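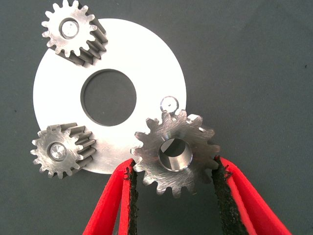 News > Releases > Albums

Stoica to release debut album Low Paddock Songs on Rerell Records

February 24, 2020

Instrumental trio Stoica will release their first full-length album, Low Paddock Songs, through Rerell Records this March. The record will be available on vinyl, as a digital download and on all major streaming services.

Low Paddock Songs was recorded over two winters in the old grain hall at Ekham, where the group has rehearsed since its formation. The hall's long natural echo can be heard throughout, most clearly on the opening track, Fenceline, and on the closing piece, which was played live in a single take with the side doors open to the yard.

The trio performs on harmonium, bowed double bass and drums. Guest musicians on brass and viola appear on four of the nine tracks. The group produced the album together, and it was mixed at the Rerell studio with very little added after the original sessions. Several passages of rain on the hall roof have been kept in the finished recording.

Stoica first came to notice with the EP Gate and Trough, a limited cassette release that sold out its run of 200 copies and was later reissued digitally. Where that recording was made up of short sketches, the new album favours longer forms. Its centrepiece, Aveck, runs for just over 14 minutes and takes its name from the dry creek that passes behind the hall.

"We wanted a record that sounded like the place it was made in," the group said in a joint statement. "Most of these pieces began as something slow that we played at the end of a rehearsal, when it was getting dark and there was no hurry to go home. We tried recording two of them elsewhere and they lost their colour, so we went back."

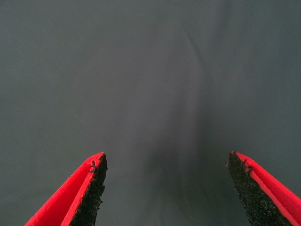

The first single, Fenceline, is available now to stream and download. A second, Small Dam, will follow in the week before the album's release.

The vinyl edition is limited to 900 copies, pressed on heavyweight black vinyl and housed in a gatefold sleeve with printed notes on each track. Copies ordered directly from the label before release day will include a download of the full 2018 Ekham concert, which has not been issued before. Independent record shops wishing to stock the album should contact Rerell Records for trade terms.

Stoica will mark the release with a launch concert at the Ekham grain hall, performing the album in full and in sequence with all guest players. Seating is limited to 326, and the hall is fully accessible from the car park entrance. Tickets are on sale through the label's website, with a concession price for students and pensioners. A short run of regional theatre dates is planned for later in the year - details will be announced once venues are confirmed.

Review copies, artwork and interview requests are available from the Rerell Records press office.

Recent releases
Rerell Records announces autumn catalogue
Gate and Trough returns to digital services
Ekham grain hall: new concert season on sale
Listen: Stoica share first single, Fenceline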